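Hesura Gingham Tablecloth, Yellow/White - Long-Term Review

Jan 14, 2023

Category: Table linen
Rating: 4 out of 6

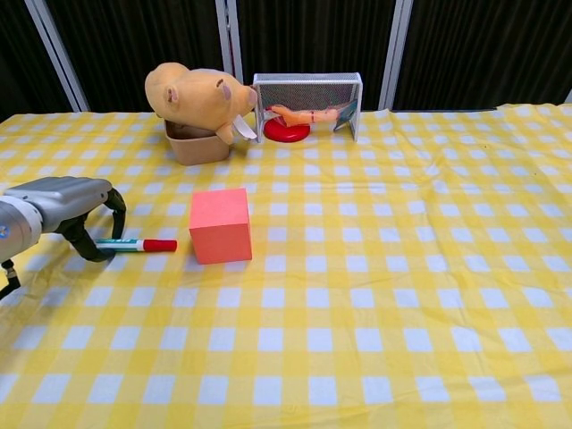 I bought the Hesura cloth to replace a plain vinyl cover that had cracked along the folds. The requirements were simple. It had to cover a work table that gets used for sorting, drawing and small crafts, it had to go through an ordinary washing machine, and it had to lie flat enough that small objects would stay where they were put. A tablecloth used for meals is judged mostly on stains. One used as a work surface is judged on flatness, grip and how easily the eye can find things on it, and most of this review deals with those three points.

Sizing and fit

The cloth is sold in three lengths. I took the middle one. After the first wash it came out 190 cm long, a little under the figure on the packaging, and it has not changed in length since. Shrinkage across the width was too small to matter. Anyone whose table is close to the limit of a size should go up one.

The hem is a double fold, stitched once. Corners are square, not mitered, so there is a thick spot at each one where four layers meet. These spots hang off the table in normal use and cause no trouble. On a table where the cloth ends short of the edge they would be a nuisance, as a pencil rolled over one will jump.

The checks run parallel to the hem on the long sides. On the short sides mine is off by half a check from one corner to the other. It is visible when the cloth is lined up against a straight table edge and not otherwise.

Flatness

Out of the packaging the fold lines were sharp and stayed sharp for two weeks. Ironing on the cotton setting took them out in one pass. After washing, the cloth needs ironing again if it has been tumble dried. Line dried and pulled square while damp, it can go straight back on the table with only a light ripple near the hem.

The weave is medium weight. It does not slide much on a wood top, but it does creep on a smooth laminate one. I tried a non-slip mesh underneath and took it out again, as the pattern of the mesh could be felt through the cloth when writing. Four clips on the table edge do the job better. The ones I use are sold by Gashi for outdoor tables. They fit tops up to 40 mm thick and have not marked the edge.

How small objects sit on it

This is where the cloth does well. A marker laid on its side stays put, including round-barreled ones that would roll off a bare top. Blocks and cubes stand square and can be pushed along without bunching the cloth, provided the clips are on. Soft toys and other light items sit as they would on any fabric.

Very small parts are less successful. Beads and pins settle into the texture and are slow to pick up. A tray solves that, and I would use one on any cloth of this kind.

Writing directly on a single sheet of paper over the cloth is poor. The pen point follows the weave and will go through thin paper if pressed. Put a board or a pad underneath.

Visibility

Yellow and white is a light combination, and the checks are small enough to read as one pale surface from standing height. Reds, corals, greens and teals all show up clearly. Tan and beige items are easier to lose, mostly under warm bulbs, though anything with some bulk still casts enough shadow to be found. White objects are the weak case. A white eraser or a white bottle cap can sit in the middle of a white check and be missed.

The gingham also gives a rough grid for lining things up. It should not be used for measuring. The checks on my cloth are slightly longer than they are wide, and the difference adds up over the length of the table.

With a dark curtain behind the table the cloth looks brighter than it does against a pale wall. If the table is used for taking pictures of small items, expect to adjust exposure, as the white checks lose detail before anything else does.

Washing and color

The label says 40 degrees, and I have kept to that. The yellow ran very slightly in the first wash and tinted a white dishcloth that was in the same load. It has not run since. Wash it alone the first time.

Color loss has been modest. The side that faces the window is a shade paler than the other, which can be seen when the cloth is folded in half. Turning it end for end after each wash would even this out - I started doing so too late.

Stains tested by normal use:

Washable marker: gone after one cycle.
Permanent marker: faded, still visible.
White glue: cracks off when dry, remainder washes out.
Tea: gone if rinsed the same day.
Candle wax: ironed out through paper, faint ring left.
Poster paint: gone, except for a dark blue that left a gray mark.

Wear

The maker claims the fabric is rated for 2,000 rub cycles. That is a low figure for upholstery but acceptable for table linen, and I have no means of checking it. After regular use there is some light pilling where forearms rest at the front edge. The stitching has held everywhere except at one corner, where a short length of hem came loose in the dryer. It was a two-minute repair.

Compared with the alternatives

I have used two others on the same table. The Olell coated cotton wipes clean and never needs ironing, but it is stiff, the corners stand out from the table, and round objects roll on it nearly as freely as on bare wood. For painting it is the better choice.

The Vollidside linen blend is heavier and hangs best of the three. It creases badly and costs a good deal more. The coarse weave also catches on anything with a rough edge, and mine had two pulled threads by the end of the first month.

The Hesura sits between them. It grips better than the Olell and needs less care than the Vollidside. A second one in the green colorway is on order, due in February, and will go on the table on alternate weeks.

Points lost

One for the crooked short side, one for the corner hem. The shrinkage is within what I would expect of untreated cotton and I have not marked it down for that, though the packaging should state the size after washing.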